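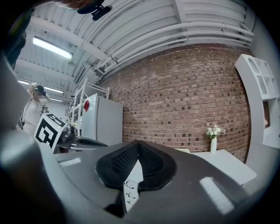

Went to the open day at Gesorura this morning, July 13, 2022. They're in the old brick building at Nendbridge. Notes below for anyone who couldn't make it.

Chenxi Gu ran the tour. 25 people signed up, so we went through in two groups. Mine got the hand-held gripper stations first and the talk second, which I'd recommend if they offer it again.

The basic setup: you put a gripper on each hand and do an ordinary table job. The black and white square markers on the wrists are there for tracking. The recordings go toward teaching a robot arm the same job.

I did six tries at closing a small box. First two were bad. You lose most of the feel in your fingers and have to go by eye — I kept coming in too low and pushing the thing across the table.
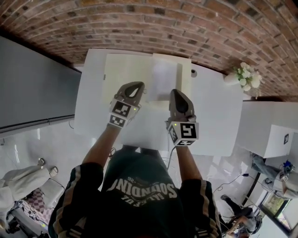
Chenxi's advice was to slow down near the edge and keep both wrists level. That helped. My last try took 18 seconds. The staff do it a lot faster.

Someone asked how many recordings they need. For one task they collected more than 2,000, starting in May. She said the boring part is throwing out the bad ones.

The talk was on a project called Killano, mostly kitchen and desk chores. A man from Fukuda asked good questions about soft items like cloth. Short answer — it's still hard.

Practical stuff: wear short sleeves, the cables catch on cuffs. Parking fills up early. Coffee was fine.

They want to run another one but don't have a date yet. I'll post it when I hear.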